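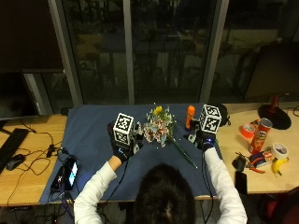
Isla Baird wants to know why the people in charge of money can't just print loads more of it and give everybody a big pile. Good question, Isla! I asked my gran exactly the same thing when I was nine, and she laughed so much she had to put her tea down. So let's have a go at answering it properly.

We'll need a pretend country. I'm calling mine Luvville. Luvville is tiny, and the only thing anyone ever wants to buy there is buns. The bakery makes 10 buns every morning, and there are ten people, and each of them has 2 coins to spend. Buns cost 2 coins. Everybody gets a bun and everybody is happy.

Now one night the Queen of Luvville (yes, I've given it a queen, it's my country) decides to be kind. She switches on the money machine and makes lots of new coins, and in the morning every person finds four coins under the pillow where there used to be two. Hooray! They're all rich! They all run down to the bakery to buy two buns each.

Can you see the problem coming?

There are still only ten buns. The oven didn't get any bigger in the night and the baker didn't grow extra arms. So people start shouting, "I'll give you three coins for that one!" and then "I'll give you four!" and pretty soon a bun costs four coins. Everyone goes home with one bun, the same as yesterday. They've got twice the money and it buys just what the old money did.

When prices go up like that, all over the place and not only for buns, grown-ups call it inflation. It's a good word because it's the same one we use for blowing up a balloon. The prices puff up.

Does it matter, if everybody's coins have gone up too? Well, it does, and I'll tell you who it matters to. Think of a boy called Urs who lives in Luvville and has been putting coins in a jar for ages. He's got 90 coins in there. Before the Queen got busy, his jar was worth forty-five buns, and now it's worth twenty-two buns with a couple of coins left over. He didn't spend a single one! It's a bit like somebody nibbling his buns while he was asleep. Poor Urs.

Real countries aren't as simple as Luvville, of course. We buy shoes and bus tickets and haircuts as well as buns, and prices can go up for other reasons too. If there's terrible weather and the wheat doesn't grow, bread gets dearer and the money machine had nothing to do with it. If the fuel for lorries costs more, then so does nearly everything that travels in a lorry. I find that part really interesting, but then I'm the sort of person who reads the price labels in shops for fun.

Most countries have a special bank, called a central bank, which tries to stop prices puffing up too fast. You can't go in and open an account there with your birthday money. One of its main jobs is choosing an important interest rate. Interest is the extra you pay back when you borrow money, or the extra you get when you save some. If the central bank makes interest higher, borrowing costs more, so people think, "Hmm, maybe I won't get that new sofa this year." With fewer people rushing to buy things, prices usually calm down a bit. It takes a long time to work, though, often many months, and the people at the bank can't be certain they've got it right. They argue about it quite a lot!

Something to try at home: ask the oldest person you know what a bag of chips cost when they were your age. Then ask how much pocket money they got. Write both numbers down and put your own next to them.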